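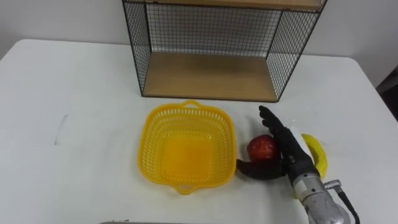
Bench Rules for Robots That Pick Up Food

The written procedure for a manipulation bench at Flusuton used to fit on one sheet taped inside a cabinet door. It named the emergency stop, the speed limit and the person to call. The current version runs to 13 pages, and most of the added text concerns the objects on the table.

Hamish Pollock edited the revision and has since adapted it for two other sites, Geltov and Forsyth. The arms at all three were already covered by a risk assessment. What the old sheet left open was everything an operator decides in the minutes before a run: which items go out, where the container sits, what counts as a finished task, and when a trial has to be thrown away.

"You could read two logs with the same task name and find they described different work," Pollock says. "One operator used a deep bin, another used a shallow basket, and the log said 'container' for both."

The first section deals with layout. Fixed furniture, such as a wire-mesh shelf unit, goes against the wall and is entered in the log even when the task does not use it, as a raised finger can reach the height of a shelf edge. The target container is placed within reach of the working arm, and its type and color are recorded. A perforated yellow basket and a solid one are separate entries. Marks on the tabletop are noted at the start of the shift. Pen lines left over from an earlier layout have been mistaken for placement guides.

Objects are grouped on the side the hand approaches from. Mixed sets are permitted, and an apple beside bananas is a common one, but each item is listed by appearance as well as by name. A yellow banana and a nearly black one are logged separately. The difference matters to a vision system, and with real fruit it matters to grip force too.

Contact is the longest section. A multi-fingered hand may rest on an object, push it or scoop it, and the procedure treats these as three actions with separate limits. Pushing toward a container is allowed only if the rim is lower than the object or the operator has approved the contact in advance. Fingers not involved in the contact should stay clear of neighboring items. If a second object moves, the trial is kept and tagged.

Cables get a paragraph of their own. Any cable attached outside the wrist must be checked through the full planned rotation at reduced speed before the first run, and again after any change of hand. The loop has to clear the table edge and every object in the set. Connector fittings are checked by touch with the arm powered down.

Records are kept in Flista, the log system shared by the three sites. During the trial period in February, operators filed 354 entries under the new rules. Pollock reviewed the first 100 by hand and sent almost a third back, usually for a missing container type or an unlisted item. Return rates fell once the form refused blank fields.

Forsyth has asked for an exemption covering short demonstrations. The request is still open. Geltov has adopted the text without changes, apart from a stricter rule on who may clear a stopped arm.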